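4.2 What the play kitchens were used for

Claims that play kitchens teach children to cook are easy to find and hard to test. The Grerora catalog makes the claim on nearly every page, and the Elside survey, with its 1000 parent replies, is often cited in support. We are not persuaded. Parents were asked whether their child "learned about cooking," and a yes could mean almost anything.

Our own records give a narrower picture. Of the 79 play sessions logged at the Moroz and Jirkent sites, only 17 included anything we could code as a full cooking sequence, meaning that a food item went into a pot, a tool was used on it, and the food was then served. Far more common were short acts with one object, broken off and started again. Food was put into the pot and left there. Hanging tools were taken down and put back without going near the stove.

We also doubt that realistic fittings matter as much as their makers suggest. Tile, burner rings and metal pots please adults, who buy the kitchens.
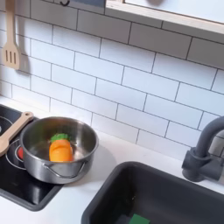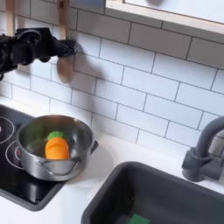
Figure 3. Play kitchen with tiled backsplash, cooktop and metal pot.

None of this shows that the sessions were without value. It does mean that the step from handling a pot to knowing how to cook has been assumed in most of the work we reviewed. A fair test would need a comparison group given plain boxes and real pans, and we found no study that had one. Our coding scheme has a weakness of its own, as it gives no credit to a meal that was only talked about.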